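Notebook – Eltcombe bench, March

Picking up from Tuva's note on the Cikton run. She has the new policy sorting mixed scrap at a success rate that looks great on the plot, and I don't believe the plot yet. Reasons below, mostly so I stop repeating them at lunch.

1. The start positions aren't random. I went back through the logs and the parts get put down by hand in much the same spot every time. Over 400 demos and you could cover most of the starts with your palm. A policy that had memorized "go left, close, go up" would score fine on that.

2. Success is being called at the moment the gripper closes and lifts. If the part drops on the way to the tray we still count it. Tuva says drops are rare. Maybe, but then it costs us nothing to score at release.

3. The comparison with the Sirham baseline isn't fair. Baseline was trained to 3000 steps and left there, and ours got two restarts with a new learning rate. Either both get restarts or neither does.

Plan for this week: same two arms, four yellow trays out at the corners, steel tray in the middle with paper in it so the glare off the metal is less of an excuse. Mixed parts – boards, wire, small metal bits. Start poses come from the script, no more placing by feel. Score at release, and someone who hasn't seen the policy name does the scoring.

14:20. Set up and running.

Wire is what I expect to break it. A board has a shape the network can hang on to. Loose wire is different every time you drop it, and the Berge paper skips it completely, which I take as a hint. 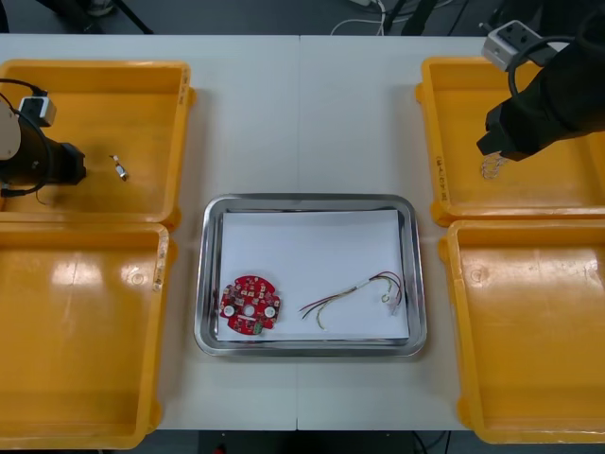
The other thing I want is a run with the wrist views blanked. If the score hardly moves, the policy is working from the fixed view and the arm poses, and the whole "close-up feedback" section of the draft has to go. Tuva thinks it will fall apart without them. I have 3 coffees riding on it.

To do:
– rewrite scoring sheet, release only
– retrain baseline with restarts
– relabel the tray rims, handwriting is no good for the new class list
– ask Tuva which seed made the plot. If it was the best one, plot all of them

No numbers in the draft until the blanked run is finished – including the abstract.

Bench notes, Eltcombe | Contact: Tuva Rustad | Internal use | Back to top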